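Okay, so I need a few more hands for the Dirkodance kitchen this September, and if you like feeding people, please keep reading!

Dirkodance is a folk dance weekend up in Plokcombe. It started as a bunch of us in a barn with one fiddle, and last year we had 157 dancers staying over, plus the band, plus whoever's kids. They dance from ten in the morning until well past midnight and they eat like you wouldn't believe. I run the food. Meinir Watkins runs everything else, and if you've ever been to one of our weekends you've heard her calling the squares.

I'm looking for **one paid assistant cook** and **a handful of kitchen helpers** who work in exchange for a full weekend pass.

## The assistant cook

You'd be my right hand from the afternoon before we open until the last pan is put away. I do the menus and the ordering (most of the produce comes from Rowlands, the farm stand down the hill, and their tomatoes in September are something else). You'd help me turn it all into breakfast, lunch and supper, and you'd run the kitchen on your own for one supper so that I can go dance. I'm not going to pretend that part isn't important to me.

You should have:

- cooked for a crowd before – a camp, a church supper, a diner, a really enormous family, I'm not picky
- a current food handler card, or be willing to get one before we start
- some feel for allergies and how to keep things separate. We have several celiac dancers and one very serious sesame allergy
- your own knives if you're fussy about knives (I am)

Pay is a flat $1,289 for the weekend, which includes the prep day and the cleanup morning. You also get a room to yourself in the Lavard building, with a real bed and a door that closes. The hours are long, and I'd rather say so now: we start at 6 a.m. and supper cleanup wraps up by 9 p.m. You get a proper break after lunch, when the hall empties out for the afternoon workshops and I usually go lie flat on the grass.

## The helpers

No experience needed for this one. Each helper does three shifts of three hours over the weekend. The rest of the time is yours, so go dance, swim in the pond, sleep, whatever. A shift might be chopping, setting out breakfast, serving, or dishes. Everybody gets at least one dish shift, me included, and the dish crew picks the music.

In exchange you get:

- the full weekend pass, all dances and workshops
- every meal
- a bunk in the upstairs dorm, or a tent spot if you'd prefer that
- bread lessons, if you take the early shift and want them

About the bread. We bake our own for the whole weekend and it's my favorite part of the job. The dough gets mixed the night before and sits in the cold room, and then the early people come in, shape it, and get it into the oven in time for breakfast. Last year one of the helpers had never touched dough in her life and by the final morning she was braiding challah for fun. I'd love to have someone like that again!
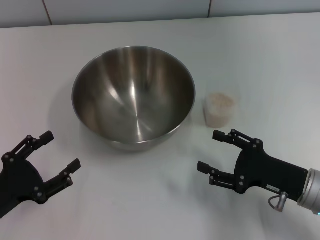 You don't have to know how to dance, by the way. People ask me this every year. Plenty of our helpers come for the food and the company and never set foot on the floor, and that's fine. There's a beginner session on the first evening if you get curious, and Meinir is very patient with folks who go left when she says right.

A few practical things. The kitchen is on the ground floor with no steps, but it's hot and you're on your feet, so wear closed shoes with some grip. Helpers need to be 18 or over. We can't take dogs, sorry, I've asked. The bus stops at the bottom of the hill and somebody can come get you if you tell us what time you're arriving. We have 2,000 bucks set aside for travel, to be shared out between kitchen people coming from farther off, so please say in your note if the fare would be a problem.

## How to apply

Write to me through the kitchen page on the Dirkodance site and tell me which of the two jobs you want, what you've cooked lately, and anything you can't eat. A paragraph or two is plenty. For the assistant cook job I'd also like the name of one person you've worked with in a kitchen, and I'll give you a call for a chat before deciding.

I'll be reading notes as they come in through July and I'd like to have the crew settled by early August. If you've helped before, you still need to write – I lose track of who's told me yes in person and who's told me yes in a dream.

Oh, and if you own a big stockpot and could bring it, put that in the note too.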